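给盒盖贴密封框胶垫:一篇不算短的教程

上一篇写怎么拆旧胶,有人留言说拆得挺好,就是装回去以后盖子翘得像薯片。那这篇就讲装回去。

适用对象是那种带卡扣、圆角、四四方方的灰色塑料盒盖,内侧靠边有一圈位置,要贴一个框形胶垫。我自己做的是Flostatside的一批小设备盒,别的盒子道理差不多,尺寸请自己量,不要拿我的尺寸去下单,然后回来骂我。

先说胶垫

框形胶垫是冲切出来的,中间掏空,四个角是圆的,背面一层米黄色离型纸。买来的时候是一摞。一摞看着很整齐,用手一捏就开始各走各的,最后像一副被小孩洗过的牌。

我从Michailidis订了一包,到手以后第一件事是平放。不要竖着插在笔筒旁边,不要卷,更不要像Wayne Landry那样夹在书里,夹完忘了是哪本书。框形的东西没有中间那块撑着,竖放一个星期,它就学会了弯腰,你再怎么劝都不直。

工作台

桌面要干净,浅色最好。胶垫的碎屑、毛线头、猫毛,在白桌子上都无处可躲。盖子内侧朝上放在一边,胶垫叠在一块深色垫板上放在另一边,两样东西不要挨着。挨着的话,你总会在撕纸的时候把盖子碰到地上,而且一定是胶面先着地。

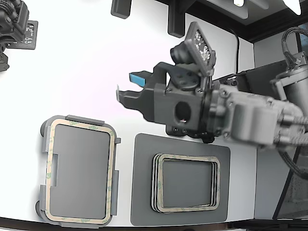

惯用右手的人把胶垫放右边,盖子放左边,拿一片、转半个身、放下,手不用交叉。左撇子反过来。Evangelia Athanasiadis两样都放正前方,理由是她胳膊短。也行,她贴得比我正,我没什么可说的。

需要的东西:

胶垫一摞
盒盖
无绒布
异丙醇
塑料撬片,或者一张过期的会员卡
尖头镊子
一个平整的重物

重物我用的是一本Nistlow的旧产品目录,1518页,终于派上了用场。

第一步:擦盖子

无绒布沾一点异丙醇,沿着贴胶的那一圈擦,擦完换一面再擦一遍。四个圆角要多照顾一下,旧胶最喜欢躲在那里。擦完晾干,不要用嘴吹。我知道你想吹。

有的塑料碰了异丙醇会发白,先在不显眼的角落试一下。发白了就换温水加一点洗洁精,慢是慢,至少盖子还是灰的。

第二步:分出一片

这一步看着最简单,浪费的胶垫却最多。一摞胶垫叠久了,边上会互相粘住一点点,从上面硬揪,常常带起来两片,分开的时候又把下面那片拉变形。

正确的做法是先看外缘。几片叠在一起,边总会错开一点,弧角那里看得最清楚。找到最上面那片的边,撬片从圆角处轻轻插进去,沿着直边滑过去,滑到下一个角再提起来。不要从直边的正中间下手,那里最软,一提就成了弓。

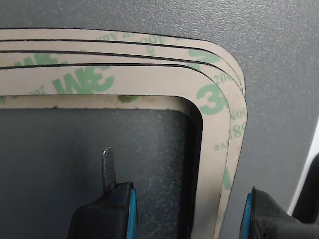
图:离型纸上印有绿色的3M字样,一圈下来朝向不一,别拿字的正反来判断胶垫的上下。

图注里那句话是拿教训换的。Christos Kokkinos曾经坚持要让所有的字都朝同一个方向,为此把胶垫转来转去,足足琢磨了一杯咖啡的工夫。字是印在纸上的,纸最后要撕掉。您在为垃圾桶排版。

第三步:干对位

先不撕纸,把胶垫放到盖子里比一比。四个圆角都落进去了,四条边都不压到卡扣的根部,才算对。如果三个角舒服、一个角别扭,把胶垫转半圈再试。还别扭,就是买错了型号,请合上教程,打开购物网站。

盖子边上的卡扣不一定对称。我这批盖子,两条长边就不一样,所以我会在盖子外侧贴一小条美纹纸当记号,免得拿起来转了两圈以后不认识它了。

第四步:放稳再动手

盖子要放平。很多盖子的背面有凸条和小垫脚,翻过来以后会晃,晃的时候往下按,力就偏到一边,那一边粘得死死的,另一边悬着。下面垫一块薄的软垫就好,厚毛巾不行,厚毛巾只是换了一种晃法。

盖子晃得厉害的,先把盖子那边弄好,胶垫留在垫板上别动,等盖子老实了再去拿。

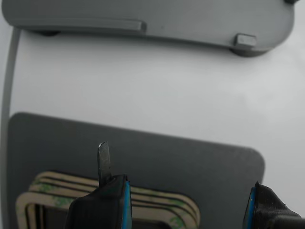

图:胶垫留在深灰色平板上,和灰色的模塑件之间隔着一段白色桌面。

第五步:撕纸,贴

镊子从一个圆角挑起离型纸,撕开一小段,往外折。先把这个角对准、轻轻按住,再顺着一条边慢慢往前撕,边撕边按。整张纸一次撕光的做法我试过,结果是一个四面带胶的框在空中扭成了8字,粘在我的袖子上,粘得比盖子上任何一片都牢。

撕纸的角度尽量低,贴着表面往回拉。往上直拽,胶会跟着纸一起起来。

走到圆角的时候放慢,不要拉伸。拉长了的胶当时看着服服帖帖,过一阵子缩回去,角上就露出一道缝,灰尘会第一个发现它。

第六步:压

用手指沿一圈压过去,再压一圈,然后压上重物,放一夜。目录也好,字典也好,底面要平。Beverley Mahuika用过一锅还没吃的汤,我不推荐,虽然那片确实贴得很好。

常见问题

贴歪了怎么办?歪得很少,又不影响合盖,就假装没看见。歪得多,趁刚贴上马上从角上揭起来,这片多半废了,换新的,从第一步的擦拭重新来。

两片叠起来用会不会更密封?不会,盖子会扣不上,卡扣还要替你受罪。

剩下的胶垫怎么存?平放,上下各垫一张硬纸板,装进自封袋,远离暖气。袋子外面写清楚型号,写“胶垫”两个字等于没写,我抽屉里现在就有两袋“胶垫”。

下一篇讲卡扣断了怎么补,手边有Vavix胶水的可以先别扔。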